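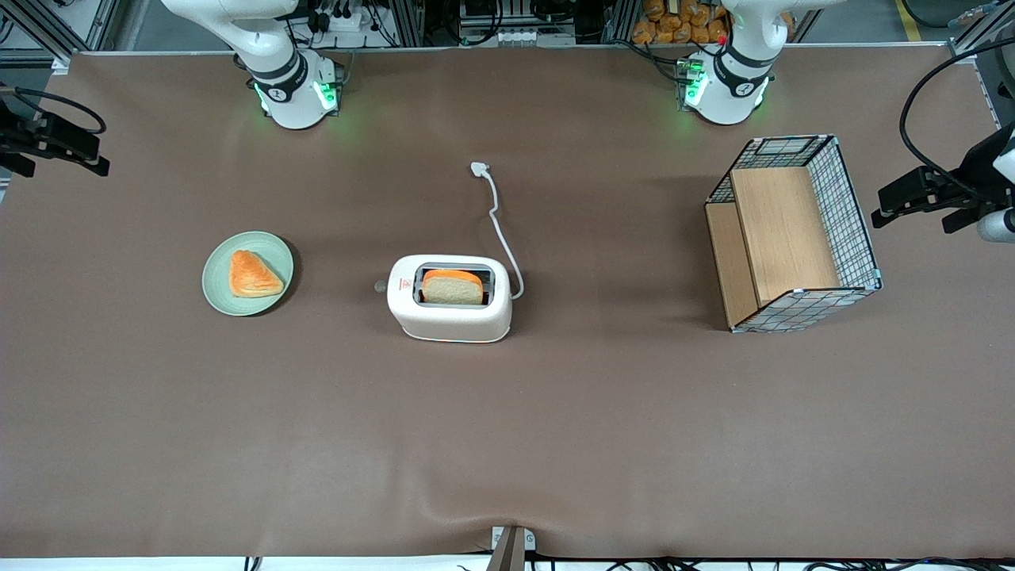

Ruth Goodall 说，她摆了这么多年早饭，头一回有人问她盘子为什么总往左边放，她想了一晚上也没想出来，第二天就报了名。我们很喜欢这个回答，所以把它放在招募启事的开头。

“一桌早饭”参与者招募
Flurkance 餐桌习惯项目，八月场

我们想请40位住在 Mokgethi 及附近的朋友来摆桌子。就是平常吃饭前做的那件事：盘子放哪儿，面包放哪儿，杯子离手多远，勺子搁在盘子里还是搁在桌上，别人的那一份由谁来摆。每个人都会，每个人做得都不太一样，而且大多数人从来没有说出来过。我们想看，也想听你讲！

项目由 Flivgate 发起，这是一家做家用餐具和厨房小物的设计工作室。去年冬天我们做过一轮小规模的试场，只请了自己的亲戚朋友，结果光是“面包该不该直接放在桌面上”这一个问题，就让一屋子人讲到了散场还站在门口不肯走。那之后我们决定把范围放大，请真正不认识的人来，年纪、口味、家里的人口都越杂越好。

你来了要做什么

每场活动分成四段，一段接一段，中间可以喝水、走动，想多聊一会儿也行。

第一段，摆自己的一份。桌上会有一只浅绿色的圆盘，其余的东西放在旁边，任你取用。请你按照在家里的习惯摆一份早饭，摆到你觉得“可以坐下来吃了”为止。用得多、用得少都可以。有人只要一只盘子一块面包，有人要铺满半张桌子，试场里两种人都有，还是一对夫妻。

第二段，给别人摆。我们会给你一张小卡片，上面写着今天要来吃饭的人：一个左撇子，一个五岁的孩子，一位胳膊抬不高的老人，或者一位你很久没见的朋友。你可以把第一段的摆法全部推翻，也可以只挪一样东西。挪完之后请讲一讲，讲几句就够。

第三段，收拾。把桌上的东西收回去，盘子归盘子，食物归食物，顺序由你。我们对收拾的兴趣一点也不比摆放小，先收什么、手里一次拿几样、哪一样总是留到最后，这些地方特别见人的性格。

第四段，坐下来聊天，15分钟。聊你小时候家里的桌子，聊你现在的桌子，聊你在别人家吃饭的时候不习惯什么。聊天由 Orvokki Karppinen 主持，她问得很少，听得很久，请放心慢慢讲。

关于桌子和用具

活动用的是一张棕色的大桌面，哑光的，坐着站着都可以摆，你可以绕到顺手的一侧去。用具是厨房主题的各种小件，项目的收藏里现在有将近300件，每场只拿出一小部分。面包会一直有。试场的时候大家对面包的意见最多，有人要切片的，有人坚持要整个的，有人说没有面包就不叫早饭，也有人说早饭怎么能是面包，应该是粥。后面这一位说得很有道理，所以八月场添了碗，深的浅的都有。

用具不分主次，也没有标准答案。碗可以拿来放钥匙，如果你家里就是这么用的。试场里有位参与者把杯子倒扣在盘子上，说厨房窗户对着马路，灰大，从她母亲那一辈起杯子就是倒扣的，要喝的时候才翻过来。我们听完都记住了，有个同事回家以后也开始倒扣。

如果你家里有一样每天都要上桌的东西，特别欢迎带来。缺了口的碗、用了很久的黄油刀、孩子画过的杯垫，什么都行，大小以能装进随身的包里为准。带来的东西全程由你自己拿着和摆放，活动结束后带回家。请不要带刀刃外露的刀具和明火类的器具，蜡烛可以带，不点。

谁可以报名

年满十八岁，每周至少有几天在家吃早饭（或者在家里给别人准备早饭），就可以报名。会不会做饭不要紧，这次没有烹饪的环节。

我们特别希望遇到下面这些朋友：

家里有三代人同桌吃饭的；
一个人住，而且很认真地摆桌子的；
一个人住，从来不摆桌子，站在水池边就吃完了的（请一定来！）；
左撇子，或者家里有左撇子的；
视力不太好，靠手摸着摆桌子的；
在食堂、面包房、旅馆早餐厅做过事的；
刚搬来不久，还在适应这边餐具和吃法的。

不符合上面任何一条也完全没有关系。列出来只是为了让正好符合的朋友少犹豫一会儿。

夫妻、室友、母女可以一起报名，会分在同一天先后进行，摆的时候各摆各的，聊天那一段可以合在一起。试场里最热闹的就是这种，两个人在同一个厨房里生活了很久，一看对方摆的桌子，都觉得陌生。

需要照顾到的地方

活动可以用中文或英文进行，聊天那一段想混着说也行。需要手语翻译的朋友请在报名时写明，我们来安排，费用由项目承担。

场地在一楼，从大门到桌边没有台阶，轮椅可以直接推到桌旁。洗手间在同一层走廊的尽头。

食物过敏请务必写清楚，坚果、麸质、乳制品都请逐项写。对麸质严重过敏的朋友，我们会单独安排场次，那一场不摆面包，改用别的东西代替，报名之后 Ritva Pelkonen 会和你联系，把细节一样一样对好。

可以带孩子来，隔壁有一间小房间，有地垫和图画书，需要同行的大人陪着。导盲犬欢迎，其他宠物这次请留在家里。

报酬和交通

每位参与者每场报酬175元，当场结清，中途想退出也照样付。两人一起报名的，每人各一份。

市内公交车票凭票报销。开车来的朋友，楼后面有停车的地方，报名时写一下车牌就好。自行车可以推进门厅。

活动结束后有热饮和点心，跟活动里摆的东西是分开准备的，放心吃。吃的时候随便坐，那张桌子就没有人再看你怎么摆了。

记录和隐私

我们会记录你摆放和收拾的过程，聊天的那一段会录音。你可以只同意其中一项，比如同意记录摆放、不同意录音，这样的话聊天时由 Orvokki 手写笔记。报名表最后有一页同意书，请慢慢读，不清楚的地方来的时候再问也来得及，签字在现场完成。

材料只用于 Flurkance 项目的研究和项目手册。手册里会引用参与者讲的话，用化名，引用之前会把那一段发给你看，你可以改，也可以整段拿掉。参加之后想撤回全部材料，写信来说一声就可以，不需要写理由，手册付印之前都有效。

手册印好之后每位参与者会收到一本。试场的那本小册子只有薄薄的几页，现在放在 Zoltine 阅览室的架子上，有兴趣可以先去翻一翻，里面有倒扣杯子的那一段。

怎样报名

可以在 Zoltine 阅览室的前台领纸质报名表，填好投进旁边的绿色信箱；也可以在项目页面上直接填写。两种方式的问题完全一样，页面上的那份可以存下来分几次填完。

报名表里除了联系方式和过敏情况，还有三个小问题：

一、你家里吃早饭的桌子是什么样子的？没有桌子的话，你在哪里吃？
二、有没有一样东西，桌上少了它你就觉得不对劲？
三、家里谁摆桌子，谁收桌子？

写一句话也行，写一整页也行。第二题收到过的回答有盐罐、收音机、一块擦手的旧毛巾，还有“我先生的报纸，虽然他从来不看，只是放着”。我们会根据这三题来搭配各个场次，让每一天来的人尽量不一样，所以请不要为了“写得好”去想象一张别人家的桌子，写你自己的那张最好。

名额确定之后，选上和没选上的朋友都会收到回信。这次没排上的，如果愿意，可以留在名单上，秋冬之间我们打算再做一轮晚饭的，那时候就有汤锅了，桌子会更挤。

另外，同时招一位场次助理

八月场期间，我们还需要一位助理，和 Aatos Ojala 一起负责桌子和用具。这是短期的带薪工作，工作时间跟着场次走，准备期另外有几天。

要做的事情包括：每场开始前按清单把用具取出来，擦干净，摆到取用的位置；场次之间把桌面恢复原样；补面包；给参与者带来的物件做简单的登记，离开时核对一遍；活动结束后清洗、晾干、归架。归架这件事比听上去有意思，收藏里有好几只长得几乎一样的勺子，分清它们要花一点功夫，分清了以后会很有成就感。

我们希望你手稳，记性不错，喜欢把东西放回原位，也能看着别人不放回原位而不着急。最后这一点挺要紧。参与者摆桌子的时候，助理不提示、不帮忙扶正盘子，连眼神也尽量不给。Aatos 说他头几场一直把手插在围裙口袋里，就怕自己忍不住伸出去。

有餐饮服务、图书馆、幼儿园或者库房工作的经历都很合适，没有也可以来谈。需要能搬动装满餐具的周转箱，搬不动的话我们调整装箱的方式，请直接告诉我们。会一点英文更好。

应聘助理不用写正式的简历，写一封信就行，讲讲你做过什么，再讲一样你家厨房里摆放得特别讲究的东西，哪怕只是抹布。信请交给 Pirjo Nurmi，阅览室前台可以转交。合适的朋友会被请来试做半天，试做的半天同样付工资。

几个已经有人问过的问题

需要空着肚子来吗？
不需要，按平时的来。活动里摆的东西不要求你吃，想吃的话也请便。

我家早饭就是一杯咖啡，有什么可摆的？
杯子放在哪里，就够我们聊很久了。

摆得太慢怎么办？
慢慢摆。每场之间留的空档很宽裕。

我可以摆完再改吗？
可以，改几次都行。试场里有一位改到第四遍，最后摆回了第一遍的样子，她自己也乐了。

可以看别人怎么摆吗？
参加之前不行，怕影响你的习惯。全部场次结束之后会有一次小聚会，愿意的参与者可以把自己那一桌重新摆出来给大家看，到时候就能看个够，也可以带家里人一起来。

我搬过好几次家，习惯变来变去，该按哪一个摆？
按你今天早上的那一个。以前的留到聊天的时候讲，我们很想听。

我先生说我摆得不对，他能来作证吗？
请他也报名。

联系人：Pirjo Nurmi（报名与场次助理应聘），Ritva Pelkonen（过敏、无障碍和翻译安排）
报名表领取处：Zoltine 阅览室前台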